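Gellau Household Image Collection: Bed Surface Clearing
Data card

Summary

The Bed Surface Clearing set is one part of the Gellau collection of household tasks. It covers the removal of small litter from made and part-made beds using a hand brush and dustpan. The full set holds 3,546 still images from 67 sessions, divided into 8 folders by type of bedding. The collection is maintained by Netex and was last revised in February.

Contents

Each session concerns one bed, one dustpan, one brush and one or more pieces of light litter. Bedding is recorded as plain, striped, checked or printed. Pillows are listed separately from sheets, as their covers often carry a different pattern. In the checked folder, session notes give the sheet as black-and-white gingham, the dustpan and brush as pink, and the litter as crumpled white tissue.
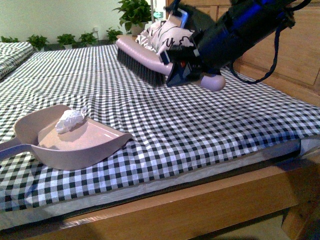 Labels

Every image carries one label for the position of the litter:

in pan: the litter lies within the dustpan
on sheet: the litter lies on the bedding, clear of the dustpan
mixed: litter is present in both places
none: no litter can be found

A label refers to the single image to which it is attached. It should not be read as a statement about the result of the session. Images were not always filed in the order in which they were taken, and users who require a sequence should consult the session index.

Patterned bedding

Small checks make the outline of pale litter harder to mark than it is on plain cloth. Where the sheet ripples, the lines of the pattern bend, and annotators were instructed to follow the edge of the paper and to disregard the grid. Shadows under the lip of the dustpan are excluded from the pan outline. The image below is labelled "on sheet": the ball of tissue is a short distance beyond the pan, and both rest directly on the gingham.
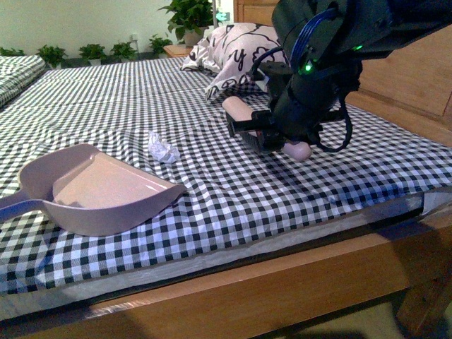 Bed frames are outlined only where the wood is visible. A hanging edge of sheet is counted as bedding.

Known limitations

Checked and striped sheets are over-represented. Heavy litter, liquids and pet hair are not covered. Outlines in 5 sessions from the Brenell rooms were drawn to an earlier guideline and include the dustpan shadow; these are marked "old outline" in the index.

Access and contact

Requests for access, and reports of incorrect labels, should be addressed to Chinyere Eze, Collections Office, Netex. Please quote the folder name and session number. The companion set on table clearing is issued separately under the name Tahiri.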